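发件人：Fenwood 社区健康服务中心 慢病管理科
收件人：慢病随访工作邮件列表
主题：回复：关于家庭血糖监测记录上报口径的请示

各协作单位：

来信收悉。关于2型糖尿病患者家庭血糖监测记录的上报口径，经我科与检验、药学及信息部门会商，现答复如下，请各单位遵照执行。原信附后。

一、关于监测时点。空腹血糖指禁食至少八小时后、早餐及用药前测得的数值。患者夜间加餐的，当日晨间读数记入“随机”一栏，并在备注中写明加餐时间。餐后血糖以进食第一口起计满两小时为准，不以放下碗筷的时间起算。Ridgeway 片区此前部分记录以餐毕计时，请在补录时标注“餐毕”二字，原数值保留，不作换算。

二、关于连续监测的天数。调整用药后的患者，应提交连续7天的记录，每天至少包含空腹和晚餐后两个时点。中间缺测一天的，可顺延一天补足；缺测两天及以上的，重新起算。病情平稳、仅口服药物治疗的患者，由随访医师确定频次，不作统一要求，也不宜为凑足记录而要求患者增加采血。

三、关于单位。一律使用 mmol/L，保留一位小数。个别患者自购的血糖仪默认以 mg/dL 显示，录入人员应先核对仪器设置，再行录入。上一轮核查中，923份记录内有25份存在单位混用，多集中在同一录入时段，已退回 Drustgate 门诊部更正。
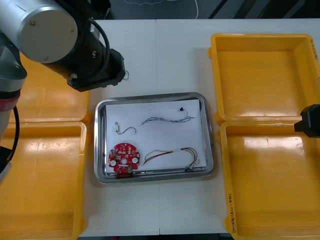 四、关于低血糖事件。读数低于3.9 mmol/L 的，不论患者有无症状，均须单独填写低血糖登记页，不得仅在日常记录中以红笔圈注。登记页应包括发生时间、前一餐进食情况、当日用药及处理经过。患者意识不清或需他人协助处置的，随访人员应于当日电话报告值班医师，登记页可次日补交。使用胰岛素或磺脲类药物的老年患者，请在首次随访时向其本人及同住家属一并说明上述要求。

五、关于仪器比对。家用血糖仪每半年与静脉血浆结果比对一次，比对应在同一次空腹状态下进行，两次采样间隔不超过五分钟。偏差超出允许范围的，先检查试纸有效期及保存条件，再用质控液复测，仍不合格的建议患者停用。比对结果填入 Nideo 随访系统“器械”页签，不要填在“检验”页签，后者的数据会进入化验趋势图，造成误读。
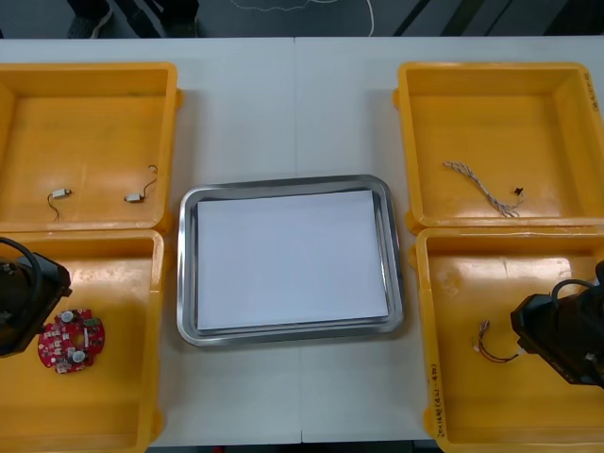 图2 工作台面：黄色料盒与铺有白纸的不锈钢托盘

六、关于纸质记录本。新版记录本首批印制约600册，二月起按各单位在管患者人数分发。旧版记录本可继续使用至写满为止，但旧版没有“运动”一栏，请指导患者写在当日页脚空白处。记录本由患者自行保管，各单位只留存复印件或扫描件，复诊时不得将原件收走。

七、关于糖化血红蛋白。家庭监测记录不能替代糖化血红蛋白检测。两者明显不符时，例如自测值长期偏低而糖化结果偏高，应首先了解采血时点是否集中于空腹，其次了解患者有无贫血、近期输血或肾功能异常等影响检测结果的情况，不宜直接认定患者漏报或误报。

来信所提第三个问题，即妊娠期糖尿病患者是否适用同一口径，答复为不适用。该类患者由产科门诊另行管理，其监测时点和控制目标均与本口径不同，请勿录入本系统。已经录入的，请将病历编号报我科，由信息部门统一迁出，各单位不要自行删除。

各单位对上述口径仍有疑问的，请直接在本邮件列表内回复，便于其他单位一并知悉。涉及具体患者的问题，请通过系统内部消息提交，邮件中不得出现患者姓名、证件号码及联系方式。

Fenwood 社区健康服务中心
慢病管理科

—— 原始邮件 ——
发件人：Ridgeway 卫生服务站
收件人：慢病随访工作邮件列表
主题：关于家庭血糖监测记录上报口径的请示

> 慢病管理科：
>
> 我站在整理本季度随访资料时，遇到以下问题，特此请示。
>
> 1. 餐后两小时血糖的计时起点，我站医护人员理解不一，有的按开始进食计算，有的按进餐结束计算。已上报的数据是否需要修改？
>
> 2. 部分患者使用的血糖仪显示单位与系统不同，录入时由谁负责换算？患者自己在记录本上换算过的数值，能否直接采用？
>
> 3. 妊娠期糖尿病患者目前也在我站领取记录本，其记录是否按同一口径上报？
>
> 4. 有患者连续监测期间外出，中间缺测一天，现有记录是否有效？
>
> 以上问题请予明确。另，我站旧版记录本尚有余量，新版下发后是否需要退回，也请一并告知。
>
> Ridgeway 卫生服务站

补充说明：来信第二个问题中，换算由录入人员负责。患者自行换算的数值不直接采用，应调取仪器内存中的原始读数；仪器无存储功能或读数已被覆盖的，该条记录标为“待核”，不计入统计。旧版记录本余量无需退回。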